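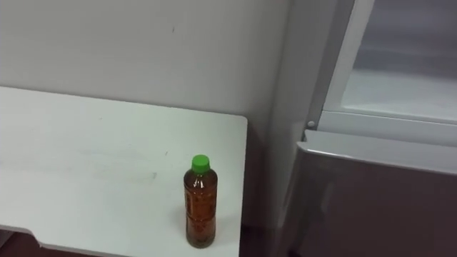

Cleaning scuffs off a matte white table

A matte white top shows everything. Grey smudges build up where people slide bags and plates, and after a few months you get pale streaks as well, usually from a cloth that had too much product on it. Most of this comes off in one go if you work from the mildest method to the strongest and stop as soon as the mark has gone.

The method below is for painted, laminate and melamine tops. Don't use it on bare wood, oiled wood or stone. If you don't know what your table is made of, test everything on the underside first.

What you need

Two microfibre cloths, one for washing and one for drying
A bowl of warm water
Washing-up liquid
Bicarbonate of soda
A white pencil eraser
A melamine sponge (the plain white sort)
An old soft toothbrush

Step 1. Clear the top

Take everything off, drinks included. A full bottle near the edge is easy to catch with your elbow when you are wiping in long strokes, and cold tea will find its way into any join it can reach. Put it on the floor by the wall or on the worktop, then lift off mats, chargers and anything else that lives there.

Brush the crumbs into your hand. Grit dragged under a cloth makes fine scratches, and on a matte surface those show up as shiny lines.

Step 2. Look at it from the side

Crouch until your eye is nearly level with the top and look along it towards a window or lamp. Smudges look dull, residue looks cloudy and real scratches catch the light. Run a fingernail across anything you're not sure of. If the nail catches, it's a scratch and cleaning won't shift it.

Check the back edge too. Tables pushed against a wall collect marks along there, and it gets missed in everyday wiping.

Step 3. Wash

Put one small squirt of washing-up liquid in the bowl. More than that leaves a film. Wring the cloth until it no longer drips and wipe the whole top, working from the back edge to the front in overlapping strokes. Rinse the cloth, change the water and go over it again with plain water.

Dry it straight away with the second cloth. Water left to dry by itself leaves marks on matte white, more so in hard water areas.

If the table has a notch or cut-out in the edge, for cables or a pipe, use the toothbrush in the corners. Keep it barely damp. The cut edge is often the least well sealed part of the board, and once it swells there is no getting it flat again.

Step 4. Rub out the grey scuffs

Try the eraser on what is left. Use short strokes in one direction and light pressure. Brush off the crumbs as you go so that you aren't rubbing them back in. Scuffs from shoe soles, rubber feet and bag bottoms nearly always come away like this.

Use a white eraser only. Pink and blue ones can leave their own colour behind.

Step 5. Deal with streaks

A long pale streak is normally dried cleaner or polish. Wash that strip again with clean warm water, drying as you go. If it's still there, mix bicarbonate of soda with a little water until it is like thin yoghurt, spread it on with a fingertip and leave it for 3 minutes. Wipe off, rinse twice and dry.

Tea rings respond to the same paste. Old ones may need up to 7 minutes. Don't leave it on longer than that, and don't scrub while it's there.

Step 6. The melamine sponge, if you must

This is a very fine abrasive. It works, but it can polish a matte finish and leave a shiny patch that looks worse than the scuff did. Wet it, squeeze it out, and give the mark no more than a few light passes before you stop and look. Never use it over a whole table.

Marks on the wall behind

While the table is clear, pull it out and do the wall. Use a fresh cloth and plain water on ordinary emulsion, dabbing small marks. Rubbing makes a clean patch that stands out from the rest. Patches that look grey under a lamp are sometimes only uneven light, so check in daylight before you start on them.

If there's a fridge next to the table, wipe down its side panel with the same soapy water you used in step 3.

Keeping it clean

Wipe daily with a damp cloth and no product. Stick felt pads under anything heavy that gets moved about — lamps, fruit bowls, the toaster. Avoid spray polish altogether.

Repairing chips

Chips in the edge can be filled with white repair wax. I've used the Olter one on a desk and it held up, though the white was slightly warm next to the board. Wunderlich sell a cooler shade. Press it in, level it with a plastic card and buff with a dry cloth.

Fathima Jayasinghe
Updated 2026-01-26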